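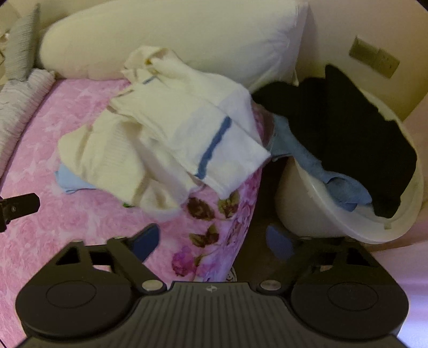

Laundry, and the great Rusville clothes swap

Last updated in May

I've been putting off my wardrobe since Christmas, so when Neema Owino rang to say the swap was back on at Nindunero Hall I said yes before I'd thought about it. Doors open at 2pm on Saturday and close when the tea runs out.

The rules are the same as last time. Bring up to 14 things, washed and dry please, and you get a paper ticket for each. Coats count as two. Children's clothes are on the long table by the stage and you don't need tickets for those, just take what fits. Shoes are fine if they've still got some life in them – no odd ones, Obadia!

I started sorting on Sunday evening and got stuck almost at once. I'm very bad at this. I found a jumper I bought in Grarkstead for a wedding that was called off, and two shirts I'd have sworn I gave to my brother years ago. The jumper is coming with me. The shirts I'm still arguing with myself about (one has a lovely collar).

My only tip, pinched from Imani Ruiz-Ortega, is to do one kind of thing at a time. All the tops, then stop and have a biscuit. If you tip the whole lot out you'll be sleeping on the sofa.

Anything left over goes to the Mbwambo shop on Monday, and Oduor has offered his van again. He could do with a hand loading it, so if you're free at 9.30 and don't mind stairs, do let me know. Hangers are very welcome too, we ran out of those last year and had skirts draped over the piano.

See you there, I'll be the one on the urn!

6 comments
Shared 11 times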